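Site Inspection Checklist: Chore Robot Trial
Site: Skendwood, laundry and back kitchen
Unit: Aler two-arm, supplied by Tetteh
Inspector: Leonor Cordeiro
Date: 11/16/25

1. Emergency stop within reach of both work stations. PASS
Comment: Tested from each side. Arms stopped both times.

2. Floor markings around reach zone. FAIL
Comment: Tape worn through by the dryers. Same note as April.

3. Load limit posted. PASS

4. Towel folding, unattended. FAIL
Comment: Sales sheet says 150 towels a shift. I stopped the run at 9, two of them on the floor. A person had to stand there the whole time, so I can't call this unattended.

5. Dish rack unloading. NOT TESTED
Comment: Martim Godinho asked for a pass on the strength of the Claro demo video. No. I sign for what I watch.

6. Wiping counters. PASS WITH CONDITIONS
Comment: Fine on a bare counter. Move everything off first, and by then you've done most of the job.

7. Camera head, neck and mount. CHECK AGAIN
Comment: Housing sits at a tilt, right end lower than left. Supplier to confirm whether that is the normal setting. Also confirm where the thin wire over the head is meant to run. 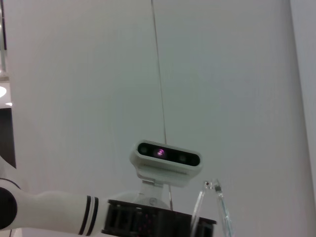 Item 7. Camera head on clear neck, center lens lit, striped arm at left.

8. Arm joints and covers. PASS
Comment: No play felt by hand with power off.

9. Ready to work without a minder? NO
Comment: Quote for the next stage is $3,000. I would fix the floor tape first and ask for a full shift of towels, watched by us.

Signed: L. Cordeiro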